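Step 3. Trim the demonstrations before training

For the two-arm sorting task we recorded 364 demonstrations. With the Cetar method you keep only those which the scoring model finds consistent. In our case 241 were left. Start the scoring from the raw folder and let it finish before you open the viewer.
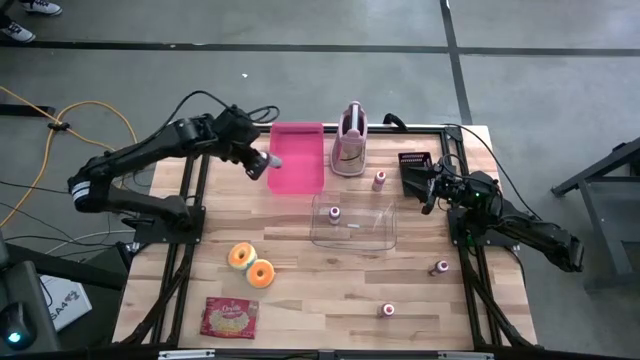
Must I score both arms together?
Score each arm separately and then take the lower value, as Huia Tautahi did in the first Cilanov runs.

Next, set the window to 24 steps. A shorter window marks small pauses as errors. Pauses are normal when one arm waits for the other. Save the list of kept episodes under a new name and go to step 4, where the policy is trained.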